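Ranger les paquets de chips dans un bac à fond ajouré : debout ou à plat ?

Rubrique : Cuisine et placards > Rangement

Bezawit Nigatu

Bonjour à tous, je voudrais ranger mes paquets de chips dans des bacs en plastique vert à fond ajouré, et je ne sais pas dans quel sens les mettre.
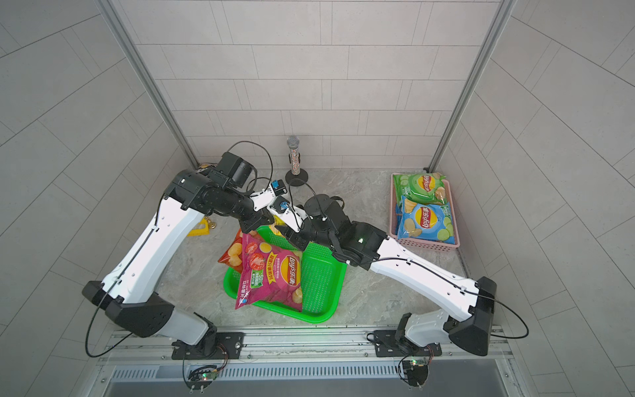
Gudrun Engebretsen m'a répondu que des sachets gonflés ne tiennent jamais debout dans un bac bas, qu'ils glissent les uns sur les autres et qu'il vaut mieux les coucher, quitte à en mettre moins. Je ne suis pas convaincue. À plat, on ne voit plus que celui du dessus et les enfants fouillent dans la pile jusqu'à trouver leur goût préféré. Le résultat, ce sont des miettes au fond du paquet.

Ma situation : un placard bas de 100 cm de large, avec une seule étagère, à côté du four. J'ai 2 bacs pour l'instant et je peux en racheter. On achète surtout des Lay's, dont le paquet magenta avec les rondelles de tomate et le nom en chinois, que je prends à l'épicerie Lemma quand ils en ont. Les autres sachets sont plus petits.

Je voudrais savoir :
– s'il faut les mettre debout ou couchés ;
– si le fond ajouré pose un problème (miettes sur l'étagère, marques sur les sachets) ;
– comment garder un paquet entamé sans lui réserver une boîte, je n'ai plus la place.

Le reste du placard est occupé par les conserves et je ne compte pas les déplacer. Merci d'avance.

Wondimu Birhane

Debout, sans hésiter, mais il faut que les paquets se calent entre eux. Un sachet seul dans un bac bas penche puis se couche. Quand la rangée est pleine, ils se tiennent. Si la rangée n'est pas pleine, mettez un serre-livres en métal derrière le dernier et avancez-le à mesure que les paquets partent. J'ai la même chose chez moi depuis avril, avec des bacs Gurden.

Tournez les sachets de profil si le placard est étroit, la tranche vers vous. On reconnaît quand même la couleur. Le magenta se repère de loin, pour les autres c'est moins évident.

Pour le fond ajouré : les miettes passent, oui. Posez une feuille de papier cuisson ou un set de table fin sous le bac (pas dedans, sinon autant acheter un bac plein). Une fois de temps en temps, vous sortez le set et vous le secouez au-dessus de l'évier. Je n'ai jamais vu de marque sur les sachets, sauf quand j'avais empilé des bouteilles par-dessus.

Regardez aussi la hauteur sous l'étagère avant de racheter des bacs. Chez moi les grands sachets touchaient en haut et se pliaient à chaque fois que je tirais le bac. J'ai dû descendre la tablette de 2 crans.

Eyerusalem Alemneh

Moi je les accroche avec des pinces à dessin sur une tringle à rideau. Plus besoin de bac.

Bezawit Nigatu

@Eyerusalem : j'y avais pensé mais les portes sont vitrées et je n'aime pas trop l'idée de les voir pendre. Merci quand même.

@Wondimu : le serre-livres, je vais essayer. Mon étagère est fixe, par contre, donc pour les grands sachets je verrai. Peut-être légèrement inclinés vers l'arrière ?

Lorraine Sutcliffe

Inclinés, ça marche bien. Dans un bac bas, le bord retient le bas du sachet et le paquet s'appuie sur celui de derrière, comme des disques dans une caisse. Il faut juste commencer par le fond et mettre les plus grands derrière.

Je ne suis pas d'accord avec Gudrun pour les sachets neufs, mais elle a raison pour les paquets entamés. Une fois ouvert, le sachet n'a plus d'air et il s'affaisse. Chez moi, les entamés vont couchés dans un deuxième bac, devant. Comme vous en avez déjà deux, vous n'avez rien à racheter.

Pour fermer : chassez l'air en partant du bas, sans écraser, repliez le haut plusieurs fois et mettez une pince longue, de la largeur du sachet. Les pinces à linge laissent passer l'air sur les côtés. J'utilise celles de chez Condomura, mais une pince à cheveux plate fait pareil. On les mange dans les environ sept jours et elles restent correctes. Au-delà elles ramollissent, et on peut les écraser pour paner du poisson ou couvrir un gratin.

Deux remarques en plus. Vous dites que le placard est à côté du four. Vérifiez que la paroi ne chauffe pas quand il tourne longtemps, et si elle chauffe, mettez les conserves de ce côté et les chips de l'autre. Je sais que vous ne voulez pas les bouger, mais c'est ce que je ferais.

Et pour laver un bac ajouré, n'y allez pas à l'éponge, elle s'accroche dans les trous. Une brosse à vaisselle, de l'eau chaude avec un peu de liquide, puis on le laisse sécher sur la tranche. Le gras des chips colle dans les angles de la grille et il faut insister un peu.

Bezawit Nigatu

Merci Lorraine. La paroi est tiède après un gratin, je vais donc déplacer les conserves. Les neufs au fond, inclinés, les entamés couchés devant. J'ai trouvé des pinces longues chez Ondon, je passe les prendre demain matin.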